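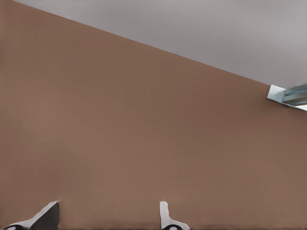

D. Fabbri
Community reporter, Plusow

The mikveh in Cleltby closed on Tuesday and will stay closed for five weeks. I went through the notice and spoke to the board last night. Thread with what I have so far.

The problem is the rainwater pit, the part that makes the pool valid for use. A hairline crack was found in the wall it shares with the main pool. Water level in the pit has been dropping between checks since the winter.

The building itself is safe. Heating, plumbing and electric all passed inspection. The preparation rooms are fine too, but they won't be open separately.

The repair has to be done with the pit drained. Once the concrete is patched and cured, the pit has to fill again with rain off the roof. Tap water can't be used for that part.

So the five weeks is an estimate. It covers the concrete work and assumes normal April rain. If it's a dry month, it runs longer. The board said it would rather give one date and move it than give no date.

The nearest other mikveh is in Hernonska, 81 miles each way. They have agreed to take Cleltby appointments at their usual fee. You book with them directly. The Cleltby phone line won't do it for you.

Hernonska's evening slots are already tight. They are adding one late slot on weeknights and asking that people coming from out of town use it where they can. Saturday night hours there don't change.

Rides: there is a sign-up sheet, kept private, run through the same number you would normally call for an appointment. Leave a message with the night you need and someone calls back. Drivers are women only. You don't have to give a reason or say who you are traveling with.

Cost of the drive: the Cleltby board will pay gas for anyone who asks. No form and no receipts. I asked if there was a cap and was told there isn't one for now.

The dish mikveh out back is on a separate pit and is open as normal, daylight hours. Bring your own towel. Please don't use the front path, it will be blocked off for the contractor. Go in by the side gate.

Who this affects: 85 households pay the yearly mikveh dues in Cleltby. Others use it without being members, including people from the smaller towns north of Plusow. The board doesn't keep a list of those, so if you know somebody who might miss the notice, pass it on.

Conversions and bridal appointments already booked have been called individually. If you had one and got no call, ring the office in the morning.

On the bill: I don't have a total. The contractor's first quote covered the crack only. A second one is coming for relining the whole pit, and the board wants to see both before it votes.

Dues are not going up this year. They stay at $300. There will be a separate appeal for the repair, likely after Passover.

A few people asked me if the pool was in proper use during the months the level was dropping. The rabbinic supervisor looked at the logs and says the pit stayed above the minimum the whole time. The written ruling is posted at the synagogue office and you can ask for a copy.

Next update when the pit is drained and they have seen the other side of the crack. I'll add it to this thread.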